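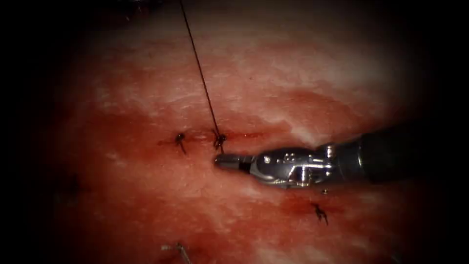
Suture waste in the skills lab — what we found

Group: Chantelle Rampersad, Thulani Venter, Pieter Baloyi
Supervisor: Ginette MacPherson

Why we did it

Alville teaching clinic throws out a lot of unused suture material after practice sessions. Packets get opened, one length gets used, rest goes in the bin. We wanted to know how much and whether anyone could do something about it without making the sessions worse.

Method

Kept every opened packet through August. Sorted by type at the end of each Wednesday. 300 packets in total. Anything with more than half its length left was counted as wasted. Pieter did the measuring, Thulani checked it. We lost 2 sheets of tallies when the folder got wet so those were re-done from the bin bags — not fun.

Results

138 packets wasted. Worst was the fine stuff, students open a second one when the first tangles. Absorbable was better than we expected. Colour coding on the shelf is confusing and a few people told us they grabbed the wrong size and just opened another.

Problems

One clinic only. People knew we were collecting so they may of been more careful than normal. Labour costs not included, ran out of time.

Recomendations

Re-label the shelf. Keep a tray of opened lengths for knot practice. Ask the Sibiya campus for their numbers so there is something to compare with — Chantelle has emailed, no reply yet.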